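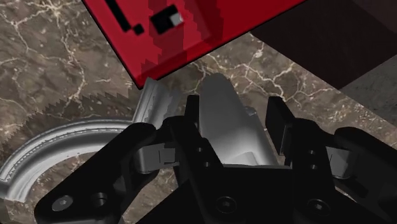
Rote Box in grober Pixeloptik, am Computer gerendert

2018-03-24

Gesamtschule Lins startet Mentorenprogramm

Was für ein Auftakt! 98 Jugendliche der Gesamtschule Lins begleiten ab sofort die jüngeren Jahrgänge durch den Schulalltag, und die Freude darüber ist im ganzen Haus zu spüren. Seit Februar haben sie sich an zwei Nachmittagen pro Woche vorbereitet – Zuhören, Streit schlichten, Lernpläne schreiben (sogar in der Mittagspause wurde geübt!). „Die Fünftklässler haben uns mit Fragen überhäuft, das war wunderbar“, sagt Beratungslehrerin Aparecida Siqueira. Der Förderverein Wenero gibt 900 Euro für den neuen Ruheraum dazu.

2 Kommentare | 98-mal geteilt

Weitere Meldungen
Schulchor Gileck singt in Barkstead
Lesenacht: Anmeldung läuft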